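The protocol for the Testlow arm was fixed before Sølve Strand joined it. Subjects ate 10 grams of oat fiber with breakfast, kept a food diary, and gave blood after an overnight fast. The comparison arm, run from the Mamani office, ate the same breakfast without the fiber. Strand's job was to read the diaries and convert them to numbers.

## Week one

A diary entry had four fields: time, item, amount, method of preparation. Most subjects filled in two. Strand entered the missing amounts from the Skendar portion tables, which gave a bowl of lentil soup as one ladle or two and had no opinion on bread.

Subject 598 filled in all four fields. Her breakfast on the first day read: 7:05, oats, 40 g, boiled in water. Fiber supplement, 10 g, stirred in. Lunch was 200 g of white beans with onion. Under method she had written, "As my sister made them, but with less oil."

Strand coded the oil as five grams and moved on.
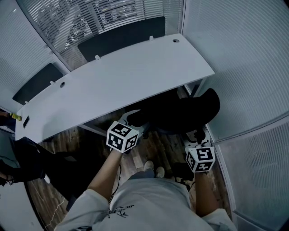 ## Week two

The diaries came in on paper and were scanned at Clukau. Scanning removed pencil marks below a certain darkness. Strand asked for the threshold to be lowered and was told that the setting applied to all sites. He then asked for the originals of one subject, number 598, and gave the reason as legibility.

The originals contained a fifth field. She had ruled it herself down the right margin, in light pencil, and headed it "With." On most lines it was blank. On the second evening it said "radio." On the fourth it said "Anna, by phone, she had eaten already."

The database had no column for this. Strand typed the entries into the comment box, where the limit was 200 characters, and flagged the record as complete.

His supervisor reviewed the flagged records and returned this one with a query. Was company at meals a variable? Strand answered that it was not. Was it a confounder? He answered that it might affect portion size, and that he could not say in which direction.
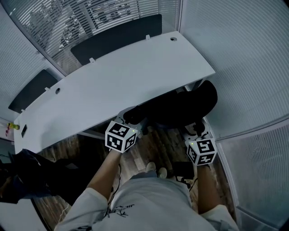

The query was closed without action. He kept typing the entries in.

## Week three

Bean intake in subject 598 went down. Total energy went down with it. She still took the fiber each morning, at the same hour, and recorded the weight of the oats to the gram. Supper on three evenings was toast. The fifth field was blank for all of them.

The protocol allowed one contact per subject for missing data. No data were missing. Strand read the section twice, then opened the contact form and selected "Amount unclear" from the menu. He called her in the afternoon.

"The toast," he said. "On the last three evenings. I have it as two slices."

"It was two slices."

"Butter?"

"I would have written butter."

He confirmed that she would have. The form required him to stay on the line until the subject had no further questions, and he read her that sentence.

"What are you having tonight?" she asked.

Strand looked at the counter beside his stove. There was a can of chickpeas, drained weight not yet determined, and half a cabbage.

"Chickpeas," he said. "Fried, I think."

"Put the cabbage in first, if you have cabbage. It takes longer."

He put the cabbage in first. She stayed on the line while it softened, and at some point he heard a drawer open at her end, and a pan being set down.

The scan for that day arrived from Clukau with the right margin empty. He requested the original.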